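Section 3: Cut tulips on the display table

3.1 Before you start

Wipe the tabletop along the grain and let it dry. Choose vases with narrow necks if you are showing single stems. Wide jars need a full bunch and are covered in section 4.

Caution: Do not stand glass on the black rails at the edge of the table. They are narrower than most vase bases.

3.2 Setting out the stems

1. Place the vases side by side, well in from the rails.
2. Fill each one a third full with cold water. Tulips last longer in shallow water.
3. Lay the stems flat on the wood. Do not stack them, as the blooms bruise.
4. Strip any leaf that would sit below the water line.
5. Trim 3 cm from each stem with a sharp knife, straight across.
6. Put one stem in each vase, leaving the upper leaves on.

Coloured glass suits a single tulip well, and the colours need not match.

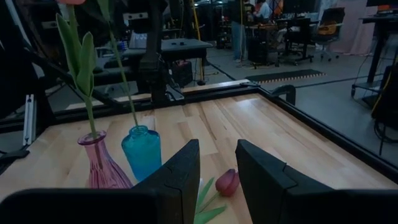
Kobina Essien writes that he leaves his tulips wrapped in paper for an hour after trimming, standing in water up to the neck, and finds that they droop less when they go into the vase. This can be done between steps 5 and 6 if the stems are soft.

3.3 Daily care

1. Top up the water each morning. Tulips drink quickly.
2. Change the water completely every second day and rinse the glass.
3. Turn each vase a little, or the stems will lean towards the window.

Note: Tulips go on growing after they are cut. Trim them again if they become too tall for the vase.

Caution: Mop up spilt water at once. Standing water marks unsealed wood.

For oiling the tabletop, see section 13.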